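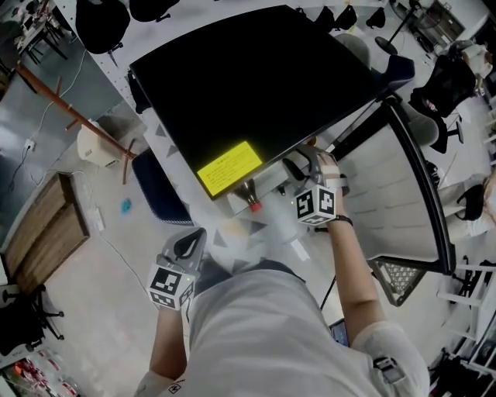 Department of Workplace Studies, Teaching Text Group

Chapter 6
The Shared Room and What Ends Up in It

Every workplace has a room that was planned by someone with a ruler and then used by everyone else. The plan shows a table, some chairs, a place for coats. Come back a season later and the table is holding a large black box, a small bottle with a red cap, and a white wire that goes over the near side and off across the floor. The coat rack leans. A wooden crate has arrived. The plan is still pinned up in the office, looking very sure of itself.

This chapter is about that second room, the one people work in. Chapter 5 dealt with furniture as it is bought. Here we deal with furniture as it is used, along with the large family of small objects that settle on it, under it and beside it. You will need the floor sketch you made at the end of the last chapter. If you lost it, make another one, and note where you think the first one went, as lost papers come up again in 6.4.

Before you read on

Take a table you share with other people. Without looking at it, write down everything you believe is on it. Then go and look. Keep both lists. Most students leave out the cables, and nearly all of them leave out whatever belongs to themselves.

6.1 Three kinds of surface

A tabletop is the most wanted piece of land in any building. It is flat, it is at a handy height, and it doesn't complain. We will sort what lands on it by how long it means to stay.

Residents are the things a table was given over to. A big box that takes up the upper middle of a work table is a resident whatever the booking sheet says. Other objects arrange themselves along its front edge, the way small shops gather near a train station. Nobody will move a resident without first asking whose it is, and asking takes longer than working around it.

Visitors come with a task and should leave with it. A bottle stood at the edge of a box is a visitor. So is the small white cylinder lying nearby, and so is the small black object next to the bottle. Visitors cause most of the trouble in shared rooms, as each is too small to be worth a trip to the shelf. Put enough of them together and you have lost half a table.

Strays have no task and no owner. The small blue object on a gray floor is the classic case. People step over a stray with real skill, sometimes for months. When Fredy Apaza kept a log of one shared room at the Grarnisik works, he recorded 54 strays on the first morning. He labeled each one with a paper tag and a polite question. By August he had received six replies, four of them asking for more tags.

6.2 The edges of the room

Look at the walls and you learn what the middle has given up on. Large flat things drift outward and lean. A white panel in a black frame, stood at an angle beside a table, is in a position that everyone agrees is temporary. Under it goes a mesh basket, which fits there nicely, and now the panel can't be moved without moving the basket. We call this locking. Locking takes two objects and no planning at all.

Shelving ought to help. White shelves down one side of a room are a fine thing, and the first edition of this book said so at some length. What we failed to say is that shelves are only used by people who are already standing next to them. The Pakard survey of small workshops put the limit at 6 steps. Past that, an item goes on the nearest flat top, and a tidy row of black objects forms along the far edge of some other white surface.

Chairs follow their own rules. There are always more than the room needs and never one where you are. An office chair parked beside a white box is, for practical purposes, a shelf with wheels. Two more at the far end of the table are probably waiting for a meeting.

Power decides the rest. The plan puts the table where the light is good; the wall outlet puts it somewhere else. Between the two runs a power strip on the floor. When you draw a shared room, draw the outlets first and the furniture second. Students who do it the other way around produce beautiful drawings of rooms in which nothing can be plugged in.

6.3 A note on small bottles

Handling small things on a crowded table is slower than it looks on paper. The hand has to come in over whatever stands in front, open wide enough, and close without knocking the neighbors over. Two hands help only if there is room for both. In the Ivamov exercise at the end of this chapter, pairs of students move a capped bottle from the front of a large box to a clear spot on the same table. The record for the move itself is very short. The record for finding the clear spot is 170 seconds, and that pair has since been accused of using a chair.

What you should be able to do after this chapter

Sort the contents of a shared table into residents, visitors and strays, and defend your choices to the person who owns the crate.
Mark at least one case of locking on a floor sketch.
Trace every cable in a room from end to end, on foot.
Write a tidying rule of one sentence that a tired person would follow.

Terms used in this chapter: resident, visitor, stray, locking, lean, step limit.

Reading for this chapter is Voß, the section on benches and coat racks. It is 200 pages long and the drawings are good. Bring the floor sketch, both of your table lists and a pencil to the first session, and leave your bags by the coat rack if it will take them.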